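Jeretti Shared Kitchen – Hot Drinks Equipment, Gallery

The pages below cover the hot drinks equipment in the Jeretti building, as catalogued in March by Mitsuko Imai and Pak-hei Chiu. Entries are grouped by type and carry the location, the water supply arrangement, the cup clearance where it matters, and the descaling interval. Most entries have no photograph yet. Corrections go to Chiharu Sasaki at the Tasden counter, who keeps the master list.

Volumes are in millilitres and were measured with a graduated jug, to the brim for vessels and to the moulded line for reservoirs. Clearances were taken with a steel rule from the top of the drip tray to the lowest point of the outlet. Colours are given as they appear under the ceiling lights, which run slightly warm.

1. Boiling water unit, level two
Wall-mounted over the sink, plumbed. Lever tap, isolating valve in the cupboard to the left. The cartridge filter is changed on the building's schedule and the date is written on the housing in marker. Allow the unit to recover after drawing more than two teapots. The drain hose was re-clipped after a slow leak behind the splashback.
Photograph to come.

2. Stovetop kettle, level two
Enamelled steel, whistling spout. Kept for power outages and for use on the gas ring in the courtyard. Some chipping of the enamel at the base, outside only. Do not leave water standing in it overnight.
Photograph to come.

3. Herrero drip brewer, meeting room
Glass jug, basket filter, warming plate. Takes the flat-bottomed paper; the cone type folds over and lets grounds through. The jug lid is a replacement and sits a little proud of the rim. Yuzuki Kinoshita holds the spare jug. The plate switches itself off, but the machine should still be turned off at the wall after the last meeting.
Photograph to come.

4. Jurkus hand grinder, level two
Conical burr, stepped adjustment, 13 positions. Position 7 suits the drip brewer. The catch drawer sticks in humid weather and should be eased out from both sides. Brush only – the burrs must not be rinsed. Reassemble with the spring above the washer; reversed, the grind wanders coarse within a few turns of the handle.
Photograph to come.

5. Teapots, level two
Two in service, both stoneware, the larger with a capacity of 580 mL. The infuser baskets are not interchangeable. The smaller pot has a hairline mark in the glaze below the spout, checked by Renji Koyama and judged to be on the surface only. Tea towels are on the rail beside the fridge.
Photograph to come.

6. Single-serve brewer, ground floor bench
Keurig, black body, glossy dark top with a round control panel and a brushed silver handle across the front of the lid. The boxy reservoir section stands at the back, slightly higher than the front. Descale every three months, or sooner if the flow slows. Used capsules go in the lidded caddy under the bench, foil removed.

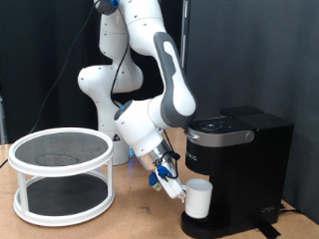 Single-serve brewer on the light wood tabletop, with a plain matte white cup on the drip tray, held by the handle in the gripper. The cup tapers slightly and has a wide opening.

7. Milk jugs and frother, ground floor
Stainless jugs, the small one marked at 150 mL. The frother is a battery whisk and takes two AA cells, stored in the drawer with the teaspoons. Rinse the whisk head under the tap with the motor running, then stand it upright to drain. Do not immerse the handle. The large jug has a dented base and rocks on a flat surface; it pours normally.
Photograph to come.

Notes on descaling
Citric acid solution is used throughout, mixed in the labelled bucket. Proprietary tablets are acceptable for the single-serve brewer only. Run two full reservoirs of clean water afterwards and discard both. Vinegar has been withdrawn – the odour stayed in the drip brewer's tubing for over a week.

Notes on storage
Coffee is kept in the tins on the upper shelf, tea in the drawer below. Decaffeinated capsules are in the box with the green label. Filter papers for the drip brewer should be kept flat and away from the kettle. Requests for new stock are written on the sheet inside the pantry door, with the size or grade stated.

Revisions
Entry 4: grind position corrected after a second trial with the meeting room brewer.
Entry 5: smaller teapot retained.
Entry 7: battery size added.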